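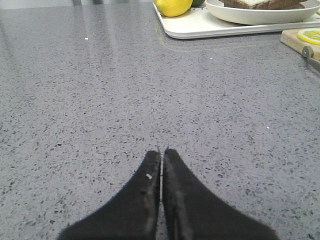
Words by Dayana Villaseñor
Posted 2025-11-03 in How Things Work

How does walking round a lake help anybody?

At some point a grown-up will come to your door wearing very bright leggings and ask your family for money. They are going to run a long way, or swim in something cold, or sit in a bath of baked beans, and they would like to be paid for it. The money isn't for them. It is for a charity, perhaps one that helps people who have cancer, or one that pays scientists to study it.

You may have wondered what the beans have to do with it. It's a fair question, and adults tend to go a bit vague when you ask.

First, what is a charity?

A charity is an organisation set up to do some good in the world, and it isn't allowed to hand its spare money to an owner as a treat. It can pay its staff, because nurses and scientists need to eat. Whatever it has left goes back into the good work.

Charities get money in lots of ways. People leave it to them in their wills. People drop coins into a bucket outside the supermarket. And people do sponsored events, where leggings come in.

What does "sponsored" mean?

It means somebody promises to give money if you do a certain thing. Let's say you have a guinea pig called Pato. Pato isn't walking anywhere, he has made that very clear, so you sign up instead for the walk round Fidunen Lake. Your gran says she will give £30 if you finish. That is a fixed promise. You walk, she pays.

Your uncle is more cunning. He says he'll give £1 for every lap, because he remembers how you were on the last family walk and thinks he will get off lightly. You do seven laps. Your uncle now owes £7 and has learned something about you.

Add those together and you've got £37, and a blister. The blister is yours to keep.

Why not just give the money and stay at home?

You could! Plenty of people do, and charities are delighted. If you set up a monthly gift and then sit on the sofa, no charity will ring up to complain about the sofa.

But people are odd about money. Ask them for some with no reason and they remember they left something in the oven. Tell them you're getting up early on a wet morning in February to walk in circles, and they begin to feel they ought to join in somehow. Giving is how they join in without getting up.

There's another reason, and it is a more serious one. Many of the people who take part know someone who has been ill. It may be a mum or a grandad or a friend from school. When someone you love has cancer, there's usually very little you can do about it yourself. You can't do the operation. You can't mix the medicine. Walking round a lake is a thing you can do, with a lot of other people who feel the same way, and someone will generally give you a banana at the end.

Some walkers write a name on their T-shirt. If you see one, it might be a person who is having treatment, or who has got better, or who has died. You're allowed to ask about it, if you ask kindly. Lots of people like being asked.

Where does the money go?

Not into a chest in the cellar. Let's follow £100 raised at the lake for a charity we'll call Dredow, because that's its name.

Part of it pays for the event. Somebody has to print the numbers you pin on your front, hire the toilets, and put up those arrows that point the wrong way. Part of it pays for running the charity, which means lights, computers and people who answer the phone. The rest goes on the work itself.

At Dredow the work is mostly three jobs. One is research. Scientists look at cells, the tiny building blocks your body is made of, and try to understand why some of them start growing when they shouldn't. It's slow. A scientist can spend years finding out that an idea was wrong, and then has to be cheerful about it, as now everyone else can stop trying it.

Another is care, such as nurses who visit families at home. The last is the small stuff that turns out to be big when you need it: a lift to hospital, a bed near the ward for a parent, someone to explain a long word and then explain it again.

Does my bit make any difference?

It's hard to point at your own £1 once it has gone in with the others. It might have bought half a glove. Nobody will send you a picture of the glove. But research needs a great many gloves, and they all have to be bought by somebody.

How do I know it's a real charity?

Good, you're suspicious. In many countries real charities have to be on an official list, with a number beside their name, and a grown-up can look it up on the internet. Many of them also publish a report each year saying what came in and what went out. These reports are not thrilling. Read one at bedtime.

Never go knocking on strangers' doors by yourself, and let an adult look after the cash or the online page.

Can I do one?

Ask at school, or ask whoever looks after you. It doesn't have to be a walk. The Cisternas twins at my daughter's school did a sponsored silence, and raised up to £30 per teacher, which tells you how badly the teachers wanted it. You could read books, skip, hop, or tidy your room, though do check that your sponsors are ready for the shock.

Then comes the hard part. You have to go back round and collect the money. Your uncle will pretend to be out. Try the shed.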